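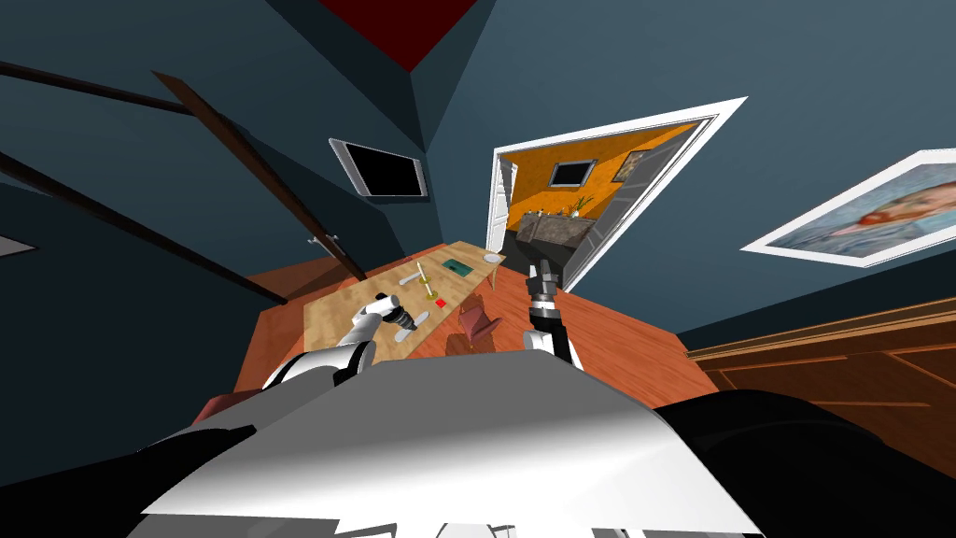

Two arms, one long table. Leave the aisle clear on both sides.

Tips for sharing a table with the arms

We switched table clearing at the Cusgate dining rooms to robot arms in June. Four of us used to do it by hand. Lamduan Paisan and I still work the floor, and the other two moved to the kitchen. These are the habits that have saved us time.

Push chairs in before a run. A chair left at an angle costs you a restart.

Keep small things apart. Candlesticks go in the middle with a hand's width of bare wood around them — more if the base is round.

Wipe the table with a damp cloth, then a dry one. Skip the spray polish until closing.
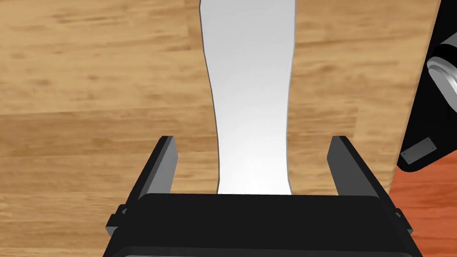
Fingers open on either side of the piece. Hands stay off the table at this point.

Wait for the fingers to stop before you reach in. Jirayu Wongsuwan puts his hands behind his back, and I have picked that up too.

Clean the finger pads at 11 and again at 4. Use a lint-free cloth and plain water. Grease from the butter dishes builds up faster than you would think.

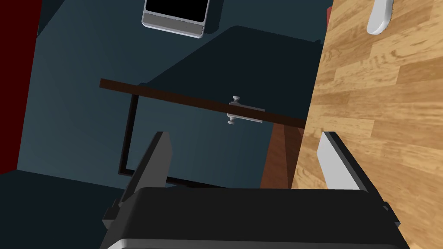 Check below table height as well, including rods, clamps and legs.

Write down every stop, even the short ones. We had 101 in the first month, and the notebook is how Daranee Inthanon got our break times moved. The job is less carrying now and more watching, and watching is tiring in its own way. Swap places every 2 hours.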